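Budget for a second disassembly cell, what am I forgetting?

valdovinos_d
Posted 19/12/2022
We take apart old desktop towers for parts. One cell is running and I have been asked for a number for a second one by March. The arm and gripper are easy, I have the Skistamden quote for those. What I can't price well is everything around them. Last time we left fixtures out completely and paid for it later out of the consumables line.
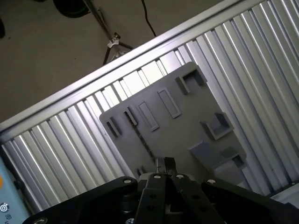
The plates are gray plastic with pockets and brackets molded on, and we are on our fourth layout. Each change costs a couple of days of somebody's time plus reprinting. Should I put that under equipment or labor?

pustex_fan
Labor. Finance will ask for an invoice if you call it equipment and you won't have one.

csonka.a
Disagree. We put ours under equipment as a lump sum, 500 a quarter, and it went through. If it sits in labor it gets cut first. Also budget a spare gripper. Ours was down 19 days waiting on a finger set.
Aranka

tijani_user
What table are you on? We bought the Tijani welded one to save money and regretted it. No slots, so every fixture move meant drilling.

valdovinos_d
Slotted aluminum, same as I want for the second cell. Spare gripper is a good point, adding it. The other thing is floor and table space. A full tower on its side takes up most of the table, and the fixture plate has to fit next to it. 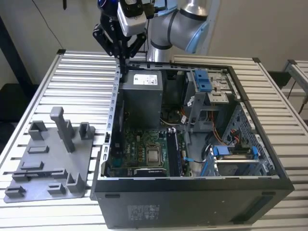
I had one table section per cell in the first draft and I am changing it to two. The supplier says up to 51 days for extra sections, so that order has to go in before the arm.

pustex_fan
Two sections seems like a lot. Why not stick to small form factor machines in the second cell and keep one?

valdovinos_d
We don't pick what comes in. The last lot was 158 machines and most of them were full towers.

csonka.a
Then you need the two. I would also ask whether the second cell needs its own arm at all. We priced putting ours on a rail between two tables and it came out cheaper on paper. We didn't do it in the end, too much wiring work.

tijani_user
Rail is a bad idea for this. One fault and both cells are stopped.

csonka.a
Depends how often you have faults. It's worth one line in the comparison.

valdovinos_d
I'll put it in as option B. Has anyone dealt with Climetano for integration? Their day rate looks fine but the quote leaves out travel.

pustex_fan
Used them once. Get the travel in writing before you sign. I still say fixtures go in labor.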